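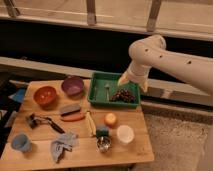 Can a robot arm clear a kitchen table yet? Partly, if the table is small and you are in no hurry.

We had the Vonodik arm on trial for 15 days. Janard sells it as a table-clearing kit for homes and small shops, with the arm, a two-finger gripper and the Drargate software.

Setup took most of a morning. After that it ran from a tablet, and we logged 127 pickups of ordinary things: fruit, cups, bowls, cloths, spoons.

Round fruit and bowls were the easy part. Grapes need a light grip, and the lowest force setting is the one to use. Spoons lying flat in a tray were the worst, especially near the side wall. Cloths came up fine but were never folded - the software has no folding mode. Things stacked on other things slowed it down a lot.

A full table took 15 minutes. I can do the same job in two.

Noise is low. The emergency stop is easy to reach. The gripper pads wipe clean, but spares only come in packs of four.

For a shop bench that gets the same parts every day, I would consider it. For a family kitchen, wait for the next version.

Rating: 3 out of 5

Last updated 4/24/21

Search reviews Go

Related reviews
Olivares bench vise
Janard floor sweeper, second look
Drargate parts sorter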